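I spent most of Thursday swapping hands on the arm again. The two-finger Zoter is fine for boxes and cups, but it pinches at one point, and anything in a bunch swings or gets squashed. So I wanted to see how the four-finger hand from Lirkico compares, thumb and all.

Mounting it took 13 minutes with the Väisänen adapter plate. The controller needed longer. It wouldn't see the thumb until I updated the firmware, and I lost most of the morning to that. I left the wrist camera in its usual spot.

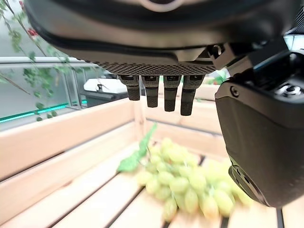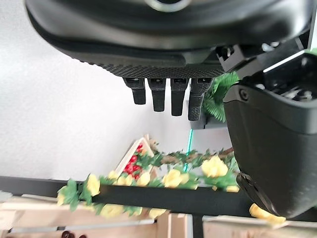 Wrist camera views of the four fingers and thumb, one over the grapes in the crate, one by the rose garland.

The thumb takes up a lot of the view on the right. With the Zoter I can see both tips all the way in, and I miss that. I may try a second camera on a stand.

I set the grip force to 60 percent for now, and 72 is the most I'd use on fruit. Elínborg Hafþórsson wants me to try the Kunia controller before I buy anything. She has had one since July and says the finger timing is better. I'll borrow it next week and run the same tests.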